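About Us

Lougher Bench Services looks after small robot arms for schools, labs and workshops. We set them up, keep them running and repair them when they stop. Our shop is in Borside, and most of our customers are close enough that we can drive over.

Morfudd Landeg started the business after years of fixing packaging machines in Uvton. Dwynwen James joined later and handles grippers, cables and spare parts. Between us we now have 233 arms under service plans at 47 sites.

A setup visit starts at the base. We check that the mounting plate sits flat and the bolts are tight, then bring each joint to its zero mark and save the values. After that we fit the gripper and run it through small pick-and-place moves at low speed.
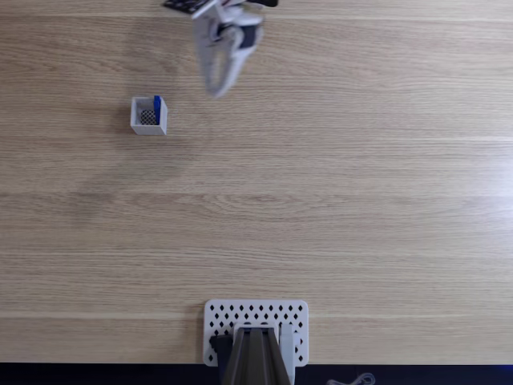 Gripper fingers take the most wear. We look for cracks near the pivots, check that both sides close evenly and replace any finger that has started to flex. Cables come next. A cable that rubs on the table edge will fail sooner or later, so we reroute it and leave enough slack for the full swing of the base.

Every arm has its own page in Rira, our service log, with joint values, part numbers and the date of the last visit. Customers get a copy after each job.

Repairs can be done on site or sent to our shop. Please pack the arm with the gripper removed and include the power supply. To book a visit, use the contact form or call the shop, extension 777.

Page updated 3/11/22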